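5.2 Slip at the strain relief

The failure we learned the most from was also the hardest to see. In 898 insertion attempts on the Jitport cell, the arm usually reached the right port, pushed, and reported contact force well inside limits. In 11 of those attempts the controller logged a good seat while the plug was still outside the jack. We had built the success check on force alone, and a plug that stops against the metal surround of a port block pushes back in much the same way as one that has bottomed out.

Replaying the logs at slow speed was a real pleasure, because the cause was so clear once we looked at the fingers. The cable had slid a little way down through the grip during the push. The Vika planner assumes a fixed distance from fingertip to plug tip, so every correction it made after the slip was aimed from the wrong place. In 5 cases the search motion then carried the plug away from the ports and over the open board, which we treat as a safety matter, and we now stop the arm there. Figure 12 shows the grip and the approach to an opened switch or router, with the toothed finger edges closed on the yellow cable and the plug still well short of the port blocks.
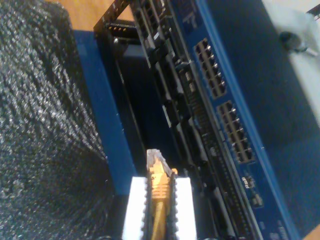

Figure 12. Toothed fingers holding an Ethernet cable over the opened unit.

Urquijo, reading an early draft, objected that sharper teeth would only hide the problem, and that the planner should measure the plug tip again after first contact. We agree, and the Kistudier runs now do this before any search begins. The added look costs time on every attempt, and we have not yet tried it with worn cables.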